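5 Einrichten der Garstufen und Vorbereiten des Garguts

Dieses Kapitel beschreibt die Inbetriebnahme des Dampfgarers Nygård nach der Montage sowie das Vorbereiten von Teigwaren, gefülltem Gebäck und Gemüse. Die Montage selbst ist in Kapitel 3 beschrieben, der Wasseranschluss in Kapitel 4. Bei Geräten mit Tankbetrieb entfällt Abschnitt 5.2, Schritt 3.

5.1 Voraussetzungen

Das Gerät muss waagerecht stehen. Eine Schrägstellung führt dazu, dass sich Kondensat an der Rückwand sammelt und der Füllstandssensor falsche Werte liefert. Die Transportsicherung an der Verdampferschale muss entfernt sein, ebenso die Schutzfolie an der Innenseite der Tür.

Der Netzstecker muss zugänglich bleiben. Mehrfachsteckdosen und Verlängerungskabel sind nicht zulässig.

VORSICHT: Der Garraum und die Tür werden im Betrieb heiß. Beim Öffnen tritt Dampf aus. Tür zunächst nur bis zur ersten Raststellung öffnen, Gesicht und Unterarme fernhalten und warten, bis der Dampf abgezogen ist.

5.2 Erste Inbetriebnahme

1. Wassertank entnehmen, mit klarem Wasser ausspülen und bis zur Markierung MAX füllen. Kein destilliertes Wasser verwenden; der Füllstandssensor benötigt eine Mindestleitfähigkeit.

2. Tank einschieben, bis er hörbar einrastet. Die Anzeige TANK erlischt.

3. Bei Festwasseranschluss: Absperrventil langsam öffnen und Verschraubung auf Dichtheit prüfen.

4. Gerät am Hauptschalter einschalten. Es erscheint das Menü Sprache. Sprache mit dem Drehwähler auswählen und mit OK bestätigen.

5. Wasserhärte einstellen. Der Wert ist beim örtlichen Versorger zu erfragen oder mit dem beiliegenden Teststreifen zu ermitteln. Werkseitig ist die höchste Stufe voreingestellt – das Gerät fordert dann häufiger zum Entkalken auf, nimmt aber keinen Schaden.

6. Garraum leer bei Stufe 7 für 27 Minuten betreiben. Dabei kann leichter Geruch auftreten. Raum währenddessen lüften.

7. Gerät abkühlen lassen, Restwasser aus der Auffangrinne mit einem weichen Tuch aufnehmen.

Hinweis: Wird Schritt 6 vorzeitig abgebrochen, bleibt die Meldung E 124 gespeichert. Der Vorgang ist dann vollständig zu wiederholen. Die Meldung lässt sich nicht manuell löschen.

5.3 Garstufen

Die Stufen 1 und 2 dienen dem Auftauen und dem Gehenlassen von Hefeteig. Die Stufen 3 und 4 sind für Fisch und empfindliches Gemüse vorgesehen. Stufe 5 eignet sich für Reis und Hülsenfrüchte, Stufe 6 für gefüllte Teigwaren. Stufe 7 liefert die volle Verdampferleistung und wird außerdem für das Reinigungsprogramm verwendet.

Die gewählte Stufe kann während des Betriebs geändert werden. Die Restzeit wird dabei nicht automatisch angepasst.

5.4 Gargut vorbereiten

Flaches Gargut ist einlagig zu verteilen. Überlappende Stücke verkleben und garen an den Berührungsstellen nicht durch. Zwischen den Stücken ist so viel Abstand zu lassen, dass der Dampf von allen Seiten herankommt; bei Teig mit Triebmittel ist zusätzlich die Volumenzunahme zu berücksichtigen.

Glasgefäße dürfen nur verwendet werden, wenn der Hersteller sie für Dampf und Temperaturwechsel freigegeben hat. Gefäße mit Sprüngen oder ausgeschlagenem Rand sind auszusondern. Runde Schalen mittig auf den Rost stellen, nicht auf die Verdampferabdeckung.

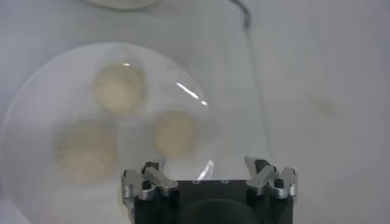
5.5 Programm starten

1. Rost in Einschubebene 2 einsetzen. Bei hohem Gargut Ebene 1 verwenden.

2. Gargut einbringen und Tür schließen. Die Türdichtung muss umlaufend anliegen.

3. Stufe am Drehwähler einstellen.

4. Garzeit eingeben. Die Zeit läuft erst ab, wenn die Solltemperatur erreicht ist. Die Aufheizphase wird durch ein blinkendes Thermometersymbol angezeigt.

5. START drücken.

6. Nach dem Signalton Tür bis zur ersten Raststellung öffnen und Dampf abziehen lassen. Gefäße nur mit Topfhandschuhen entnehmen.

VORSICHT: Heiße Glasgefäße nicht auf nasse oder kalte Flächen stellen und nicht mit kaltem Wasser abschrecken. Bruchgefahr.

5.6 Gefrorenes Gargut

Tiefgekühlte Teigwaren können ohne Auftauen eingebracht werden. Die Garzeit ist nach den Angaben auf der Verpackung zu wählen und bei Bedarf in kleinen Schritten zu verlängern. Gefrorenes Fleisch und gefrorener Fisch sind vorher auf Stufe 1 aufzutauen. Die dabei austretende Flüssigkeit ist zu entsorgen und darf nicht mit anderen Lebensmitteln in Kontakt kommen.

5.7 Nach dem Garen

Tank nach jedem Gebrauch leeren und offen trocknen lassen. Garraum, Auffangrinne und Türdichtung auswischen. Scheuermittel und Edelstahlwolle beschädigen die Oberfläche. Die Tür bleibt angelehnt, bis der Innenraum trocken ist.

Das Entkalken wird spätestens nach 900 Betriebsminuten auf Stufe 7 angefordert, bei hartem Wasser früher. Die Aufforderung kann zweimal übergangen werden, danach ist das Gerät bis zum Abschluss des Entkalkungsprogramms gesperrt. Ablauf siehe Kapitel 7.

5.8 Meldungen während des Betriebs

TANK leuchtet: Tank fehlt, ist leer oder nicht eingerastet. Tank prüfen, Programm mit START fortsetzen.

TÜR blinkt: Tür nicht vollständig geschlossen. Dichtung auf Speisereste prüfen.

E 124: Erstinbetriebnahme unvollständig. Abschnitt 5.2 ab Schritt 6 wiederholen.

Kein Dampf trotz laufendem Programm: Verdampferschale auf Kalkbelag prüfen – bei sichtbarem Belag entkalken, sonst Kundendienst verständigen.

Änderungen gegenüber der vorigen Ausgabe: Abschnitt 5.6 neu aufgenommen, Meldung E 124 ergänzt. Technische Redaktion: Hélène Wong. Rückfragen zu diesem Kapitel bitte unter Angabe der Gerätenummer an den Kundendienst in Dalthorpe. Die Gerätenummer steht auf dem Typenschild an der linken Innenseite des Türrahmens.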